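Ticket 14: White table in the play kitchen room, sticky patches and a wobble
Product: Lucero table, white top
Status: Open, waiting on reply
Opened by: Fermín Domínguez

Hi again! Me with the table, sorry. I said I'd write up everything I've tried so far so you don't have to ask me twice, so here goes (it got long, grab a coffee).

The short version is that the white top on our Lucero has gone tacky in patches. You put a plate down, you go to pick it up, and it sort of holds on for a second. We use it for pretend meals and sorting, so there are dishes and play food getting slid across it all day long and the drag is driving me up the wall. The wobble is the smaller problem but I'm putting it in the same ticket, hope that's okay.

What I tried:

Warm water and dish soap, twice. Better for an hour, then tacky again.

The Idari spray cleaner, the one your phone person suggested. I left it on 3 minutes like the label said and wiped it with a dry cloth. I think this made it worse?? The patches feel wider now, mostly near the long edge.

Plain water only, every night for 14 days. A little better! Not fixed, but I can live with it most mornings.

For the wobble I tightened all four leg bolts and put a felt pad under the back left leg. Works until the table gets moved, then the pad slides out. I've ordered the screw-in feet from Kirthorpe but they're still on the way.

Update, December: your reply asked whether it could be the dishes leaving something behind and not the top itself. Fair question. I washed every piece in hot water, dried it all and put it back.

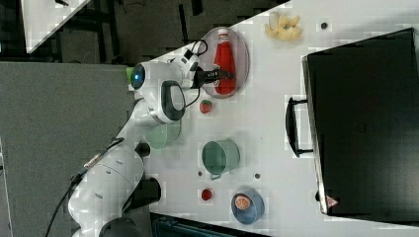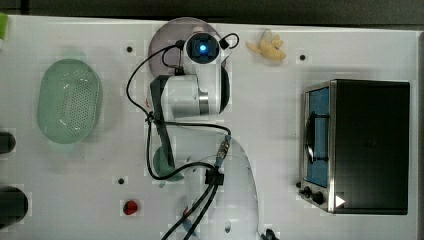
The tackiness came back the same afternoon, so I'm pretty sure it's the surface (or whatever the Idari left on it). I also tried pieces one at a time on a bad patch. The green colander slides okay, but the oval plate with the pinkish rim grabs every single time, and I don't get why, they went through the same wash! Could it be how much of the bottom touches the table?

Two questions, then. Is there something that takes spray residue off without dulling the white? And if it needs a new top, is that covered? We paid 2,399 for the set and I'd rather not buy another one. Lalwood quoted me 70 to come out and look, but I'm holding off until I hear from you.

Mornings are best if you want to call.

Fermín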